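Sell-on clause: does our old youth club get anything from a loan fee?

Posted in Club Admin & Transfers
1,094 views

touchline_mum
Hi all! I help run the paperwork for a small youth soccer club, Barneck Juniors, and we've had some fantastic news. One of our former players, who left us for Idberg Town at 16, is going out on loan to Spanos Athletic for the whole season. We're all thrilled for him!! When he left, Idberg paid us 3,750 and we signed a one-page agreement that says we get 10 percent of "any future transfer fee." Spanos are paying a loan fee, and there's an option to buy in May. Do we get a share of the loan fee, or only if they buy him? And who do we even ask?

Brevier
What a great story, congratulations to everyone at the club! I did this job for a club in our league for years and loans tripped us up twice, so a few thoughts.

It comes down to the wording. Lots of agreements say "transfer fee, whether temporary or permanent," and then a loan fee counts. If yours only says "transfer fee," look for a definitions section, even a single line at the bottom. With no definition you have an argument, but so does Idberg. Check too whether your 10 percent is of the whole fee or only the profit over what they paid you. On a small fee that makes a huge difference!

Write to the club secretary at Idberg and keep it friendly. Ask for the loan fee, the date it's due, and whether the option price is fixed. Attach a copy of your agreement. We gave them 60 days and had a very nice reply well before that.

I always spread the pages out on my kitchen table and go through them with a highlighter. Old school, but it works for me!
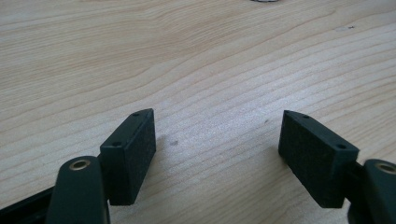

My kitchen table, wood grain and all

Do put a reminder in for May, too. If the option is taken up, your clause should come into play then whatever happens with the loan.

leftbackforever
we got 100 from a loan once lol. bought nets with it. worth asking

touchline_mum
Thank you both, so helpful! Found the agreement and there IS a line about "temporary registration" on the back. Writing to Idberg on Monday!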